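Hand-washed glasses and mugs smell musty after a day in the cupboard

Posted in Kitchen & Cleaning
Asked by Karim Nassar

Hi everyone, longtime reader and first time posting, so please forgive me if this has been covered before (I did search, but most of what came up was about dishwashers, and we don't have one).

We moved into an older apartment in February and ever since then our cups have had a smell. I don't know how else to put it. A little like a damp cellar, a little like old cardboard. They seem perfectly fine when I wash them. I use hot water and ordinary dish soap, I rinse, I put them on the rack, and before bed I put everything away. Next morning I pour a glass of water and there it is again. My wife thinks it is the water. My mother, who stayed with us for a while, thinks it is me.

Things I have tried so far: a new sponge, a different soap, vinegar on the glasses (that helped for one day), and new paper on the shelves. The cupboard is on an outside wall and it does feel cool in there. The glasses have also gone cloudy, and I would love to get them clear again, but the smell is what's driving me up the wall. Has anyone solved this without tearing out the cabinets?

Thank you in advance, and sorry for the long post.

3 replies

Dullness

It's the cupboard. Leave the doors open.

Gorell

Hello Karim, and welcome! Please don't apologize for a long post, you are among friends here and mine are always longer.

I had this very thing in my last house and I'd bet on two causes working together. The first is that you store your cups upside down. You didn't say so, but most of us do, and if the rim sits flat on a shelf or on paper then whatever air is in the cup stays in the cup. Any bit of damp left inside goes stale overnight. And new shelf paper can have a smell all its own! I'd pull it out again, wipe the bare shelves with warm water and a little baking soda, and let the whole cupboard stand open for a day before anything goes back in. Pull the shelves out too if they come loose, since crumbs and old spills love to hide along the back.

The second is the drying. A cup that looks dry at bedtime often isn't, especially in a cool kitchen. Mine used to go away with a tiny ring of water still sitting in the hollow on the bottom, and of course that ran off onto the shelf and kept everything damp. Now I leave them out for a full 12 hours, so last night's cups go away after breakfast. My husband grumbled about the rack always being full, but he has made his peace with it.

For the mugs especially, look at how they sit while they drain. If they're straight down on a flat mat or a towel, the steam has nowhere to go. Tip them so there's a gap under the rim.

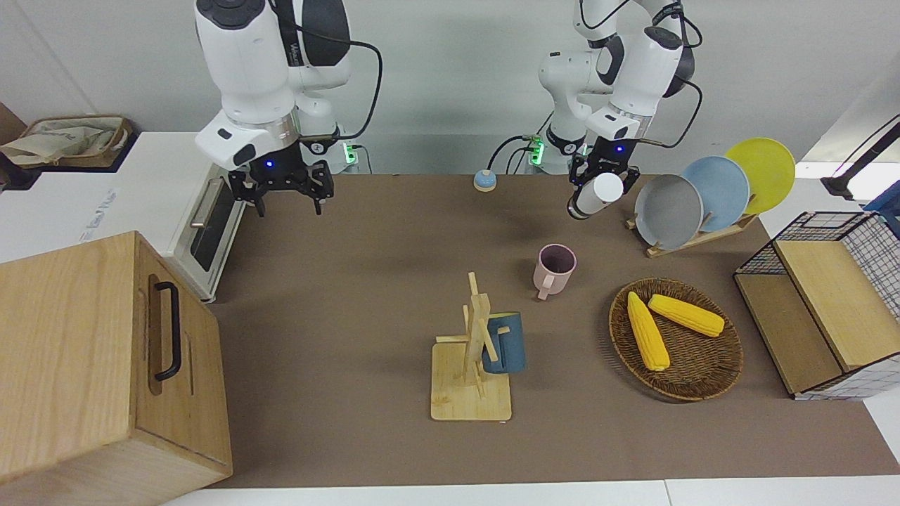
I would also say don't pack the rack tight. Two small loads drain far better than one big one, and you'll chip fewer handles. And do turn the rack itself over once in a while. The feet on mine had a slimy film on them that I am still a bit ashamed of, and I went at it with an old toothbrush and hot soapy water. It gets that treatment every 7 days now, along with the drip tray.

The cloudiness is a separate matter, I think. Fill one glass with plain white vinegar, let it stand for 18 minutes or so while you have your coffee, then rinse it well and hold it to the window. If it comes up clear, it was just minerals from hard water and you can do the rest of them the same way. If it stays cloudy the glass is probably etched, and I'm afraid that's permanent. I have a set like that and we drink from them anyway.

Do write back and let us know how you get on!

Sakeo

Gorell has covered most of it, so I'll only add one thing about that outside wall. Cold walls collect moisture, and no amount of washing will fix that. Mine was so bad behind the plates that the paint had bubbled. I moved the shelves forward an inch, put a small humidity gauge in there (it read over 38 percent more than I liked, whatever that means, I never did learn to read the thing properly) and moved the cups to the cupboard by the stove. The cold one holds cans and jars now, and they don't seem to mind.

Also, smell your dish towel. If you dry by hand with a towel that has hung damp since the day before, you're putting the smell right back on the glass.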